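Regional News and Health > Pomstead water lab story - what do we know?
Page 1 of 1

okell_lane
Has everyone read the Goossens statement yet? After months of saying nothing, the lab director finally tells the local station that yes, they kept samples from the Pomstead outbreak, and no, none of them match what made people sick. 175 people ill and this is what we get. I'd like to know who checked.

brinewell
I read it twice. She says the samples were "reviewed." By whom? Goossens tests the town's water under contract, then Goossens reviews its own tests. That isn't an outside check.

tamsin_r
Before this turns into a cover-up thread, the stomach bug was going through the elementary school in May, before any water complaint was filed. My two had it and we're on a well. A bad batch of town water doesn't explain my kitchen.

okell_lane
One family on a well doesn't clear a lab either. And the county's own count starts later than you think, so I don't trust the "it was the school first" line.

Vandana Yadav
I worked in a hospital lab for 19 years (not this one, and not in water). Keeping samples is normal. Labs are supposed to keep them. What I would ask for is the log showing when each one arrived and how it was stored. The statement doesn't mention a log at all, and the reporter didn't ask.

ferncutter
Vandana is right about the samples. Headline says "bombshell," and the story under it says a lab had samples in it.

I was home with the same bug that week, so I have no love for anybody here. Spent it refreshing the county page.

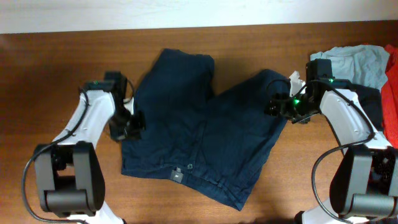 What to ask on Thursday

ferncutter
Meeting is at the Okell branch library. My list so far:
- the storage log Vandana mentioned
- whether an outside lab ever got a share of the samples
- why the notice went to 80 addresses when the line serves 1246

brinewell
Add one. The Vunavska report gets quoted in every article and I can't find a copy of it anywhere. I've seen the same two sentences pasted over and over.

tamsin_r
Same. I emailed and asked for it, got an auto reply. I still say it was the school, but I'd like to read the thing.

okell_lane
So you think it's fine that they sat on it?

tamsin_r
I didn't say fine. I said I haven't seen proof of what you're claiming, and you haven't either.

Vandana Yadav
Please don't go in there shouting "three strains" or whatever the comments section has it up to now. The statement gives no number. Ask for the log and get the answer in writing.

okell_lane
I'll ask. Not holding my breath.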